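4.2 Fruit on shared tables

I'll start with the fruit, because fruit is where our idea of "clutter" first got into trouble. When I set up the sorting categories back in January I had assumed that food would be the easy one. Food goes with food, shoes go by the door, paper things go on a shelf, and we all go home early. I'd even pencilled in a single afternoon for coding it! It took rather longer than that, and by the end I had rewritten the coding sheet from top to bottom.

The trouble is that a fruit basket is two things at once. It's storage, obviously, but it's also a thing people put out to be looked at, and the two uses pull in different directions. In the Lamard households (there were 30 of them, see section 3) people told us quite firmly that fruit "lives" in the basket, and then left a good deal of it lying somewhere else. Bananas were the worst offenders by a long way. They're long, they bend, they take up the room of two apples and they bruise if you pile anything on top – so they get put down next to the basket and stay there. Several people said the banana was already "with" the fruit and didn't see why I was asking.

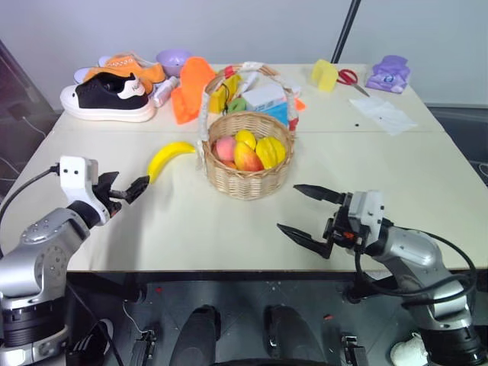

I found this quite hard to code at first. Our sheet had one box for "put away" and one for "left out", and a banana beside a basket of fruit fits neither of them very happily. In the end I added a third box, "alongside", and went back through all 202 table records by hand. Of the fruit that had been marked as left out, nearly all of what I moved into the new box was bananas, with the odd melon that was simply too big for anything.

Handles matter more than I'd expected, too. A basket with a tall arched handle looks lovely and is easy to carry to another room, but the handle gets in the way when you're reaching over it, and it splits the opening into two halves. People tended to fill one side, then the other, and then stop. With a plain bowl they just kept heaping. I don't want to make too much of this, as only eight of the households owned a basket with a handle, but it did come up again and again when we talked to them.

Then there's the question of what the fruit shares its table with. I had a rather prim idea that people would keep shoes well clear of anything edible, and I was wrong about that as well. A table seems to work as a halfway house: whatever is waiting to go somewhere else gets parked on it, whether it's footwear or a box of tissues. Asked to clear such a table, most people left the fruit basket until last, or worked round it and never moved it at all. Seven households treated it as part of the table and were surprised to hear that we'd counted it as an item.

For the comparison in section 5 I have therefore kept the basket and its contents as a single item, with "alongside" fruit scored separately. The full coding sheet, in the version of April 22, 2021, is in Appendix B – please use that one, as the earlier draft still has the two old boxes in it.

Figure 3. A fruit basket on a shared table, with a banana alongside.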